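Speaker notes – camera club evening talk, "Fewer Pictures of the Same Lake"

Running time is 33 minutes if I behave. Water on the left, clicker on the right. Do not open with the weather.

## Start

- Title slide stays up until the back row sits down.
- Say thanks, say where the restrooms are, get on with it.
- Show of hands: who has been to Rostuswood? Who has been there before sunrise? Who has a picture of the lake with the little jetty in it? Wait for the laugh. Put my hand up too.

I went to Rostuswood for 11 mornings last October, came home with far too many photographs, and most of them were the same photograph. The jetty is lovely. It was lovely in fog, and in thin fog, and in the sort of light where you stand with cold feet telling yourself it is about to get good. By the fourth morning I could have drawn it.

So the talk is about choosing a subject when the famous one is standing right in front of you, waving.

## Part one: the lake problem

- Slide: jetty, fog.
- Slide: jetty, less fog.
- Slide: jetty, me having moved a bit to the left. Pause on this one longer than it deserves.

Point to make: all three are fine. I would have been pleased with any of them on its own. Put them side by side and they start to look like a parking permit renewed every year.

What I did about it was walk the Damgaard trail with one lens, a short telephoto, and a rule that I couldn't photograph any water. I broke the rule twice. The trail climbs through birch for an hour and then gives you a bog, and technically a bog is water, but I let myself off.

Mention the boots. Someone always asks about boots. Any boots.

## Part two: backgrounds first

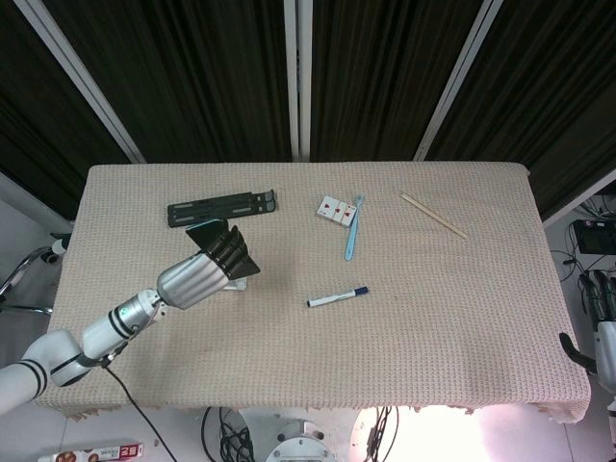
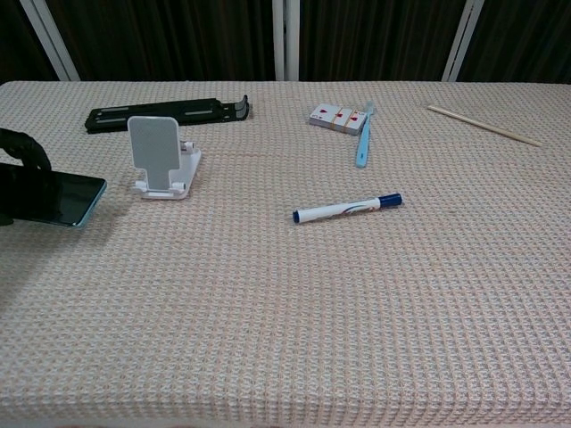

The birch trunks were where I finally learned to look at the back of a picture before the front. Pale trunks against a dark slope make strong lines, and strong lines will take over whether you invited them or not. Look at the three white posts against that dark curtain: your eye goes up to them even with all that cloth in front. A birch does the same thing behind a mushroom. Once I started sorting out the trunks first and adding the mushroom second, I threw away a lot less.

Practical bits, slowly, people write these down:

- Find the brightest thing behind your subject. Decide if you want it.
- Move your feet before you touch the zoom. Two steps is often plenty.
- Leaning trunks near the edge of the picture are worse than leaning trunks in the middle. I have no theory for this.
- If the background is hopeless, get lower. If you are already lying in the moss, go and have coffee.

Demo slide: mushroom with birch growing out of its head. Then the same mushroom, me 4 inches to the right. Let them compare. Don't explain it, I always explain it and it dies.

## Part three: the bog

This is the section that overran last time. Keep an eye on the clock.

- Slide: cotton grass, backlit.
- Slide: frost on sedge, the tight one.
- Slide: Juso hut from across the bog, smoke just visible.

The Juso hut has bunks, a stove and a visitors' book full of people complaining about the stove. I stayed there two nights. On the second morning the frost came in hard and I shot 94 frames before breakfast, all of them within sight of the door. Three are in tonight's set. I like that ratio. It used to bother me.

Tell the glove story here if they look awake: went out with two, came back with three. Still have the spare.

On exposure, keep it short. Frost fools the meter, the meter wants everything gray, so add a bit of light and check the highlights. If anyone wants to discuss histograms, there is a break.

## Part four: editing at home

I left the files alone until January. This was partly discipline and mostly a broken card reader, but I recommend it either way. By then I had forgotten how cold I was for each picture, and I stopped giving points for suffering.

- First pass: quick, no zooming in.
- Second pass: lay out the keepers together and look for twins.
- Third pass: ask someone who wasn't there. Mine picked the bog over the jetty every time – slightly annoying, as the jetty was already printed and framed.

Slide: the wall at home, jetty still on it. Yes, it is still up. I paid for the frame.

## Last bit

Final set of pictures, no talking. Music is off, after what happened with the speakers at the Illia center.

Questions. Likely ones:

- *Which tripod?* The heavy one. I regret it on the way up.
- *Is the trail open in winter?* Lower half only. Check the board at the parking lot.
- *Can you get to the jetty with a stroller?* Yes, easily, and it will be crowded by 8.
- *Do you sell prints?* On the table by the door. Mostly jetty.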